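Polow Hand-Held Gripper Kit: Set-Up Guide
Section 4. Recording a bag-handling session

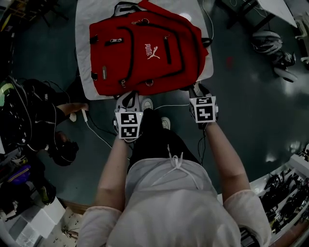 Read Section 3 (Pairing and Calibration) before you start. A session is one operator, one bag and one task card. Plan on 200 takes per bag, split into blocks with a rest between them.

4.1 Before the first take

1. Wipe the marker faces on both grippers with a dry cloth. Replace any marker that is scratched or lifting at a corner.
2. Put on the head camera and tighten the rear strap.
3. Hold both grippers over the table and check the preview. Every marker block should show at least one full face.
4. Route the gripper cables down past the forearms and clear of the tabletop.
5. Lay the bag on the table in the start position shown on the task card.

CAUTION: Cables on the floor are a trip hazard. Keep your feet still during a take, and have the assistant move any cable that gets under a shoe.

4.2 Recording

1. Open both grippers fully and wait for the tone.
2. Do the task at a normal working pace. Don't stop to correct a missed zipper pull; try again within the same take.
3. Return both grippers to the table edge and hold for two seconds.
4. The assistant marks the take as good, retry or discard.

Note: Retries are kept. Takes marked discard are deleted at upload.

Note: Error 114 means a marker block was lost for too long. Turn the wrist toward the camera and repeat the take. If error 602 appears, restart the Takagi receiver and recalibrate.

4.3 Changing the start position

Rotate or flip the bag after every 8 takes. Record the new position on the session sheet before you continue.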